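Brown Marks on a Painted Wall: What to Do Before You Paint Again

Many people write to me the same question: they have a brownish mark on a light wall, they paint over it, and after one month the mark is back. I had the same trouble in my first flat in Birkberg, and I painted that wall three times before I learned to do it properly.

First, find out if the mark is old or still alive. Draw a thin pencil line along its border and write the month beside it. Wait until there were a few days of heavy rain, then look again. If the colour has gone over the line, water is still coming and you must leave the paint in the shop. Check the gutter, the window sill outside and any pipe which goes behind the wall. Ask also the neighbour upstairs, politely.

Press the place with your thumb. Good plaster is hard and gives a dry sound when you knock. Soft plaster has to be scraped out and filled, and this is a different job — I will write about it another time.
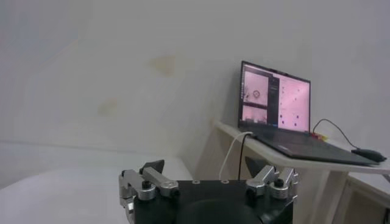 Before you start with the wet work, pull the furniture away from the wall, at least so far that you can walk behind it. A desk with a white top shows every drop, so cover it with an old sheet, and take the laptop to another room. Bed covers should go also, they catch dust like nothing else.

Wash the mark with warm water and a small spoon of washing-up liquid. Use a sponge that is damp but does not drip. Go from the outside to the middle, otherwise you make the ring bigger. Let it dry until the next day with the window a little open.

Now comes the step that I was missing for years. Normal wall paint is made with water, and it pulls the brown colour up again. You need a stain block. I use the one from Deschamps in the small tin, but any solvent-based one will do. Put one thin coat, a hand wider than the mark on all sides, and keep the window open because the smell is strong. When it is dry, put a second coat if you still see a shadow.

Then paint the whole wall from corner to corner. A repaired patch in the middle of an old off-white wall will always be seen, even with the same tin of paint — the old colour has changed with the years. Put the furniture back after two days and leave a small space behind it for the air.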